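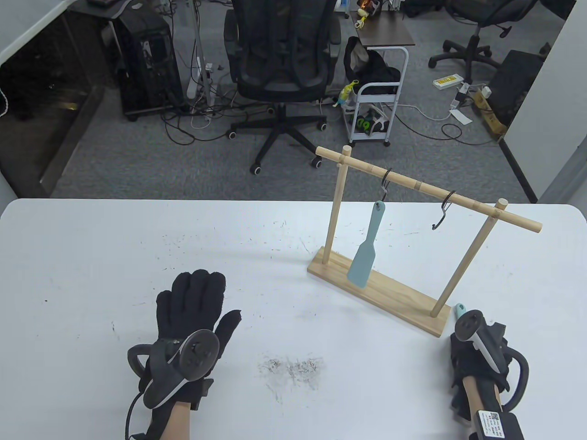 第三章 安装挂杆和日常使用

到这一步，底板和两根立柱应该已经装好了（还没装的话翻回第二章，我等你）。剩下的活儿不多，我自己第一次装花了大约20分钟，其中一半时间在地毯上找一颗滚走的木塞。

3.1 动手之前

先把零件袋倒在一个浅盘子里。你需要横杆一根、木塞两颗、S形挂钩若干，还有一小块砂纸。胶水不用准备，Gekham挂架全靠榫接，以后搬家还能拆。

注意：横杆的两个孔不是对称的！孔口稍大的那一面朝下。我装反过一次，敲了半天敲不进去，还以为是木头受潮了。

3.2 安装横杆

1. 把底板放在平整的桌面上，底下垫一块旧毛巾，敲的时候不会滑，也不会磕出印子。

2. 用砂纸在立柱顶端轻轻转两圈，去掉毛刺就停。磨多了会松，松了就只能垫纸片，难看得很。

3. 横杆的孔对准两根立柱，两边一起往下按。别先把一边按到底再去管另一边，那样杆子会歪，另一个孔怎么都对不上。

4. 按到大半的时候换橡皮锤，左一下右一下，轻轻敲。手边没有橡皮锤，用擀面杖包块布也行，我就是这么干的。

5. 退后两步看看横杆平不平。高的那边再补一两下。

小心：千万别用铁锤直接敲木头。横杆在孔的位置最薄，一锤下去就裂，裂了只能换新的。配件编号是311，向Goler配件部订购时报这个号就可以，颜色会按原批次配。

3.3 挂钩怎么挂

钩子直接从上面搭到横杆上，小弯朝上，大弯朝下。我喜欢把最常用的东西挂在顺手的一侧，重的靠近立柱，轻的放中间。炒勺、漏勺、打蛋器都没问题，柄上有孔就能挂。

有几样我劝你别挂：铸铁小锅（太沉，整个架子会往前倾）、刀（碰到了要流血的），还有刚从锅里拿出来还滴油的铲子。底板吃了油很难弄干净，别问我怎么知道的。

柄上没有孔的，可以另配Adisov绳扣，绕两圈拉紧就行。绳扣买小号，大号会打滑。

提示：东西尽量左右匀着挂。全挤在一头，时间长了横杆会慢慢转，钩子就往一边溜。

3.4 清洁和上油

平时用拧干的布擦一擦，顺着木纹擦，然后放在通风的地方晾着。不要泡水，不要进洗碗机，也别搁在暖气片上烤。金属钩子倒是随便洗，洗完擦干，水渍就留不下来。

新架子用满一个月上第一次油，之后看木头的脸色，摸着发涩、颜色发白就该上了。步骤是这样的：

1. 摘下所有钩子，把架子擦干净，晾一夜。

2. 倒一点点Nkosi木蜡油在棉布上，先从底板背面试起，颜色满意了再擦正面。

3. 薄薄擦一层，等13分钟，把浮在表面的油全部擦掉。偷懒不擦的话会发黏，粘灰粘得一塌糊涂。

4. 再晾一夜，第二天就能挂东西了。

小心：擦过油的棉布不要团起来扔垃圾桶，它会自己发热，严重的会烧起来。摊平晾到发硬再扔，或者先泡在水里。

3.5 常见的小毛病

架子放着会晃：多半是底板下面夹了米粒之类的东西，翻过来看看。桌面本身不平的话，在底板角上贴一小片软木垫。

横杆松了：冬天开暖气以后比较常见，木头干了会缩。把横杆拔下来，孔里垫一窄条薄纸再装回去，到了七月潮气上来，记得把纸条取掉，不然夏天你会拔不动。

木头表面起毛：沾水多了就会这样。等它干透，用细砂纸顺着纹路带两下，补一层油。

钩子在杆上滑：先检查横杆平不平，再看挂的东西是不是太偏。都没问题还滑，就在杆上缠一小圈纸胶带，钩子挨着它就老实了。

拆卸收纳的办法在第四章，包装箱里那块泡沫先别扔，到时候用得上。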